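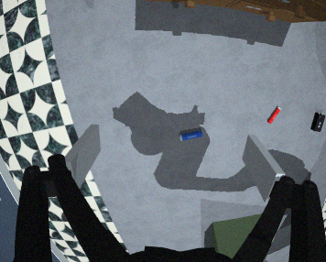 ¿Sirve el kit Julow para montar un brazo en un taller compartido sin saber programar?

Sirve para montarlo. Para que haga algo útil hay que pelearse con los archivos de configuración, diga lo que diga la caja.

Inicio | Kits | Pinzas | Recambios | Taller | Contacto

Kit Julow de brazo de sobremesa con pinza de dos dedos
Ref. 2425
14 comentarios

El fabricante promete «una tarde de montaje». A Widad Hijazi y a mí nos llevó 22 horas en el taller, y eso que ella ya había armado un Trudier. Los tornillos vienen bien clasificados, el manual no tanto: el capítulo de la muñeca remite a una figura que falta. Lo mejor del paquete es el simulador, que permite ensayar los movimientos antes de arriesgar un motor. Lo vendemos con esa condición por delante: primero se ensaya, después se enchufa. 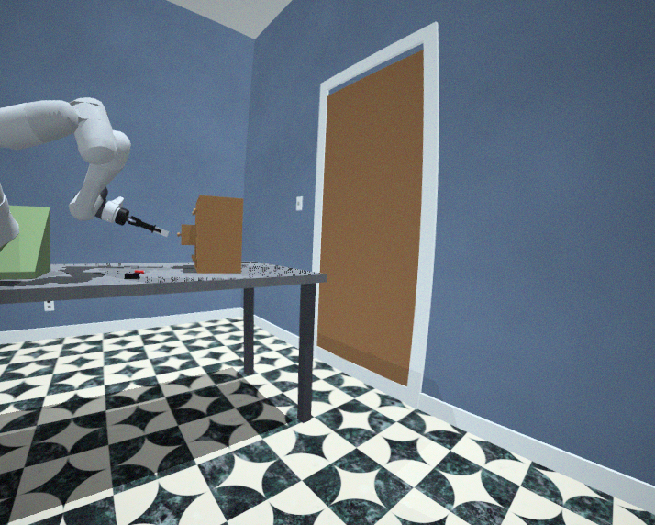
La apertura de cajones es la prueba que más nos piden y la que menos me creo en los folletos. Tirar de un pomo pequeño exige que la pinza llegue alineada, y el Julow trae una rutina de fábrica que da por buena cualquier altura. Nosotros la corregimos a mano en el simulador hasta dejar los dedos a la altura del tirador, a la izquierda del mueble, apuntando hacia él. Cada mueble nuevo obliga a repetir el ajuste. Quien espere enseñárselo una vez y olvidarse, que mire otro producto.

Qué incluye
- Brazo en piezas, pinza y cableado
- Licencia del simulador para 2 puestos
- Juego de 9 llaves (dos sobran)
- Almohadillas de repuesto Coelho

Qué no incluye
- Fuente de alimentación
- Base de fijación a la mesa
- Paciencia con el foro oficial

Sobre objetos pequeños y cilíndricos: el folleto habla de 2000 ciclos de agarre sin fallos. No dice con qué objeto ni a qué velocidad, y al preguntar nos mandaron otra vez el folleto.

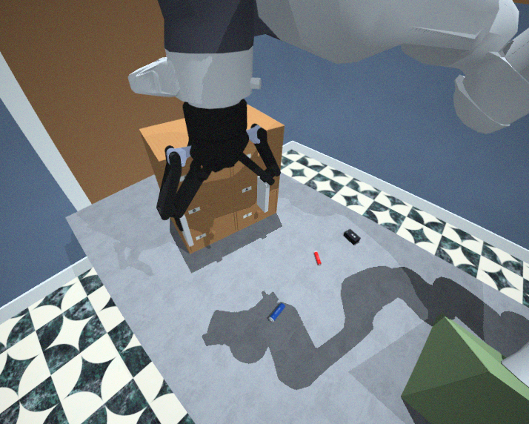
Garantía y devoluciones

Cubre los motores, no las almohadillas. Si se cambia la pinza por una Fetotov, guarden la original, que la piden para cualquier reclamación. Consultas de montaje: Aníbal Salgado, por las tardes.

Compartido 31 veces

Productos relacionados
Pinza Fetotov de dos dedos
Almohadillas Coelho, par
Kit Trudier, segunda mano
Base de fijación para mesa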